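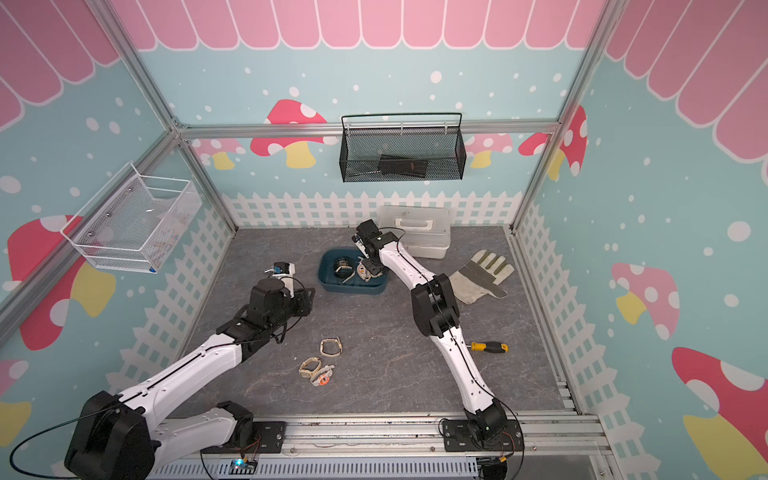 Straps in a plastic basin, dark ones to the left and a pale one to the right.

May
By Shona Partington
11 shares
2 comments

Section 5: Washing your straps

Read the whole section before you wet anything. The box your strap came in probably says "wipe clean", and the shop will probably try to sell you a bottle of something. I've used the Skilari strap cleaner and I've used ordinary dish soap, and I couldn't tell the results apart. Use whichever you have. The steps are the same.

This section covers silicone, rubber, nylon and canvas straps. Leather is in Section 6, and most of what it says is "don't".

CAUTION: A water resistance rating on the back of a watch tells you what the maker tested when it was new. It doesn't tell you what the seals are like after years of sunscreen and knocks. Take the watch head off the strap if it comes off at all. If it doesn't, skip to "Straps that don't come off".

What you need

- A plastic basin with a flat bottom
- 600 mL of lukewarm water
- Dish soap with no bleach and no moisturiser in it
- A soft toothbrush you're finished with
- An old towel, pale enough to show any dye that comes out
- A spring bar tool, if your strap uses spring bars

Steps

1. Lay the towel out before you start. Spring bars jump, and they're much easier to find on a towel than on floorboards.

2. Take the strap off. Push the collar of the spring bar inwards with the forked end of the tool and ease the strap away from the lug. Put the bars in a saucer.

3. Check the underside of the strap for cracks, especially at the holes and near the buckle. A cracked strap won't be saved by washing. Replace it.

4. Test for dye. Wet a corner of the towel, add a drop of soap and rub the back of the strap. If colour comes off, wash that strap by itself. Be suspicious of anything sold as "colourfast", a word I've seen on a navy strap that turned a sink blue.

5. Put the water in the basin, add two drops of soap and stir it with your hand. More soap only means more rinsing.

6. Lay the straps flat, without overlapping, and leave them for 5 minutes. Nylon and canvas can go longer. Silicone gains nothing from it.

7. Brush the inside face first, then the loops and the holes. Go along the weave on nylon, or it will fluff.

8. Rinse under the tap until the water stops feeling slippery.

9. Press in the towel. Don't wring.

10. Dry flat, out of the sun, overnight. Canvas can feel dry on top and still be damp in the stitching.

11. Refit the strap and tug each side firmly before you wear it. You should hear or feel the bar seat in the lug.

NOTE: Keep heaters and hair dryers out of it. Takumi Chiba, who checked this section for me, thinks a cool dryer setting is fine for nylon. He may be right. I've left it out anyway.

Straps that don't come off

Some bands, including the older Garnard ones, are moulded to the case. Wipe these with a damp cloth and a little soap, wipe again with plain water, then dry around the buttons with a corner of towel. Don't soak them, whatever the sticker says about 50 metres.

About smells

A strap that still smells after washing needs a second wash, and after that it probably needs the bin. Vinegar gets recommended everywhere. I tried it on an old nylon strap and ended up with a strap that smelled of vinegar as well. Bicarb did a bit better on canvas, but it took a lot of rinsing to get the powder out of the holes.

How often

The Naidoo leaflet says weekly. Naidoo also sells the cleaning wipes. Once a month suits most people, more in summer or if you wear the watch to the gym. If your skin is red or itchy under the strap, stop wearing it until it settles, and see a pharmacist if it doesn't.

Comments (2)

Paora Bolger: Does step 4 matter for black silicone? Never had any come off mine.

Shona Partington: Usually not. Takes ten seconds though, and I'd still do it with a new one.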